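Daypack

A daypack is a small backpack made to carry what one person needs for a single day, whether that day is spent at school, at the office or halfway up a mountain. It is one of the most useful bags ever stitched together, and its basic layout has changed surprisingly little: a main compartment, a smaller pocket on the front, two shoulder straps and a loop at the top to grab it by.

Construction

Most daypacks are cut from a woven synthetic such as nylon or polyester, though waxed cotton and canvas have loyal followings. Grey, black and navy are the everyday colours, partly for the way they hide scuffs. The back panel is usually padded, and in better bags it is stiffened with a thin sheet of foam that keeps a book's corner out of the wearer's spine.

The front pocket is where makers show their character. Some run the zipper straight across, others curve it over the top like a smile, and a few hide it behind a flap. The Elto, a plain school bag with a devoted following among collectors, has a straight zipper and a sewn patch that was redrawn 3 times before the design settled. Its rival, the Sestari, did away with the patch altogether and put its name on the strap.

The top loop deserves more praise than it gets! It hangs the bag on a hook, hauls it out from under a seat and takes the full weight when the wearer is in a hurry, so the stitching at either end is often doubled.

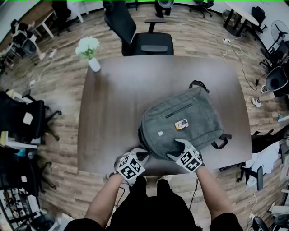 Shoulder straps are adjusted with a ladder buckle at the lower end. A bag worn too low pulls the shoulders back and swings with every step, while one snugged up between the shoulder blades hardly moves at all - a small change that makes a long walk much more pleasant.

Size

Volume is given in litres. A daypack of 19 litres will swallow a lunch, a rain jacket, a water bottle and a good thick novel. The Amano, a favourite with cyclists, is narrower than most for its volume and sits neatly between the elbows.

Packing and care

Heavy things go close to the back panel, with soft things in front of them. Keys and pens belong in the front pocket. For cleaning, the bag is emptied, turned upside down and shaken, then laid flat and wiped with a damp cloth. Zippers benefit from a little wax.

Collecting

Old daypacks have become a hobby in their own right. Heikki Tikkanen's collection runs to over 223 bags, the oldest of them a canvas Plerach with 2 leather straps and its original top loop, and he is said to carry a different one to the shops each morning in April.

See also: satchel, duffle bag, rucksack, tote bag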